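Re: [grukholm-house] Laundry room: the folding question, again
From: Weronika Domański
Saturday, 9:40 am 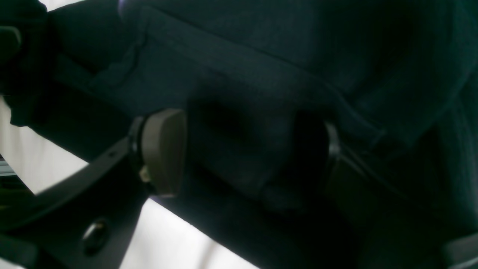
1. Dark knits

Ludger Dreßler wrote:
> I have now found sweatshirts folded in three different ways on
> the shared shelf. Some are in thirds, some in halves, and one was
> what I can only call a parcel. Could we please agree on a
> method before February is over? Also, whoever owns the navy or
> black things, they all look alike under that bulb and I have
> twice gone upstairs with somebody else's.

Ludger, I admire your faith that this list can agree on something before the end of a month. We took 58 messages to settle the recycling bins, and Anselmo is still putting jars in the wrong one.

But all right, a method. Dark knits go face down, sleeves in, sides to the middle, then up from the hem. Find the seam first and pull along it before you fold anything. If you start with the thing bunched up you will end with the thing bunched up, only smaller. Jhair says he rolls his. Jhair may roll what he likes in the privacy of his own closet, but rolls do not stack and I have picked enough of them off the floor behind the dryer.

As for navy versus black, take it to the window. I have been certain that something was black all the way down the hall, and then had to walk back with it.

2. Labels

Kagiso offered to sew name tapes into everything, which I thought was kind until I saw the price of the tapes. A laundry pen on the care label does the same job. Mine say WD. If yours also say WD, we should talk.

3. The shelf

The top shelf is for folded things waiting to go upstairs. It is not for detergent, and it is not for the Irnex fan heater, which has been up there since the boiler business and belongs to someone who can read this.

Odd socks go in the Burilora tin – yes, the cookie tin, no, there are no cookies. I checked, and so did everyone else.

Ludger, the parcel was mine. I was in a hurry and the phone was ringing.

Weronika

--
grukholm-house mailing list
To leave the list, write to Edet, who will ask you why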